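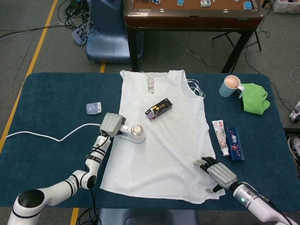

Fig. 4. White sleeveless top with ring trim, laid flat on the cloth with the neckline away from you

Section 4: Caring for tops with metal trim

If you've come to this section straight from the quick start card, welcome, and please do go back and read Section 3 when you have a minute, as it covers filling the tank and choosing your water. The pages that follow are for the fiddly things in the wardrobe: tops with rings, studs, clasps or thin straps, the ones most of us shove to the bottom of the ironing pile and hope for the best. The Ekico hand steamer handles them very nicely once you've got the knack.

Before you start

Read the care label on the garment. If it says not to steam or iron, please believe it, even if the fabric looks tough enough.

You will need:
the steamer, filled to the line
the Prindidley press cloth from the box, or a clean cotton tea towel
a large table with a thick cloth over it, in a colour that won't run

Choose a dark cloth if you're working on something pale. The creases show up far better against it, and you'll find those thin straps without hunting for them.

CAUTION: Metal trim gets hot quickly and stays hot well after the fabric has cooled. Don't touch rings or clasps during steaming, and keep children and pets well away from the table.

Steaming the body of the garment

1. Clear the space you'll be working on, so there's nothing on or under the garment when the steam comes on.

2. Lay the top face up with the hem nearest you. Smooth it with the flat of your hand from the middle out to the side seams, and open out any corner that has folded over on itself.

3. Draw the straps up past the shoulders and let them lie loosely. Don't pull them tight, as warm steam can stretch a narrow strap and it won't always go back.

4. Switch on and wait for the light to turn green. Give one puff into the air, away from yourself and the garment, to clear any drips from the nozzle.

5. Starting at the hem, move the head slowly up one side of the body, then the other. Hold it just above the fabric and let the steam do the work. For a stubborn crease, lay the press cloth over it and rest the head on top for 4 seconds, no longer.

6. Stop short of the trim and put the steamer back on its stand.

Note: Diagonal creases usually come from a garment being folded while slightly twisted. They look dreadful but tend to be shallow, so try a second light pass before you reach for the press cloth.

Working near rings and clasps

7. Fold the press cloth double and lay it over the whole of the trim, with a little to spare on each side.

8. Set the dial to LOW. Steam the fabric beside the trim in short bursts, always pointing the head away from the metal.

9. Leave the cloth where it is for 30 seconds, then lift it off and blot any beads of water from the metal with a dry corner. Water left sitting between linked rings can mark a white fabric, and that's a nuisance to get out.

CAUTION: Never press the steamer head directly onto glued trim. The glue may soften, and our guarantee doesn't cover lost decorations.

Cooling and hanging

10. Leave the garment flat for 15 minutes. I know it's tempting to pop it straight on and run out the door – my colleague Kaiwen Jiang does it every time – but fabric that's still warm will crease again the moment you sit down.

11. Hang it on a padded hanger with the straps over the hooks, or fold it loosely with tissue over the trim so the metal doesn't catch on its neighbours.

For knits and wool, carry on to Section 5.

Text by Boyang Deng. Revised 4/25/18.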